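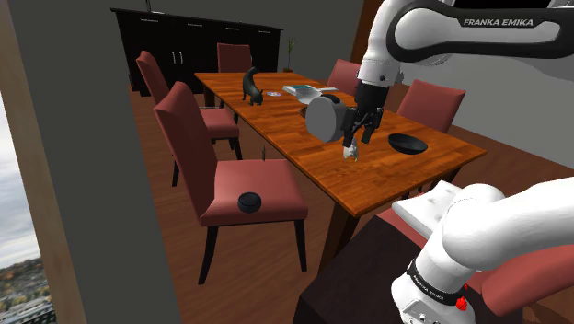
*Dining table room in Hetside, arm over the near end, six red chairs*

I've been meaning to write up Hetside since the spring, and with the October build nights coming I figured I'd better get to it. It's the room simulator I've been using to plan the arm bench we want to put together at the Imrie workshop, and I have grown very fond of it, even though it has cost me more evenings than I'd like to admit to my family.

You pick a room, set an arm next to some furniture, scatter things around and let it try to pick them up. I bought the Ulano room pack along with it, mostly for the household clutter (1,091 items, and I have scrolled through every last one of them). I went straight for the dining table. Our real bench will be about as crowded as any family table, and I wanted to know where the elbow would go before I drilled a single hole in a perfectly good bench top.

The wood grain is lovely and the chairs look properly sat in. What sold me, though, was being able to stop a run and look at it from somewhere else. From one side I'd have sworn there was plenty of space by the gripper, and then I'd swing over to the other side and find that big gray cylinder sitting much closer than I liked!

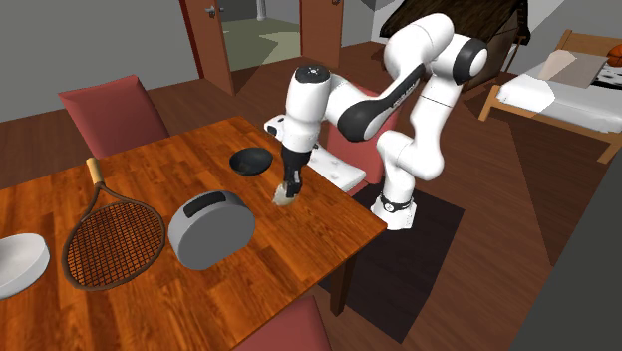

**Imrie Shared Workshop | Robotics Bench Group | Tool Reviews**

The small stuff is where you learn the most. A bowl or a tennis racket is easy to spot from anywhere, but a little pale object under the fingers can be half hidden by the gripper itself, and I ended up moving my planned camera mount twice on account of it. That's a bracket I would otherwise have cut, painted and then thrown in the scrap bin.

Now for the grumbles. Setup took me a whole Saturday, and the manual assumes you already know where everything lives. Loading a full room takes 20 minutes on my old desktop – long enough to make a sandwich and forget what you were testing. I left it going for 2,000 tries over one long weekend and it froze twice, although it did keep the results up to each freeze, bless it. The menus are tiny too, so bring your reading glasses.

I tried Clallus before this and found it quicker to start but awfully plain, with gray boxes standing in for everything. If all you need is reach, it'll do you fine and you can save your money. For a bench where people are going to leave their mugs and tape measures lying around, I'd go with Hetside and the Ulano pack together. Four stars from me, and I'll happily bring my laptop in if anyone wants to try their own layout before buying.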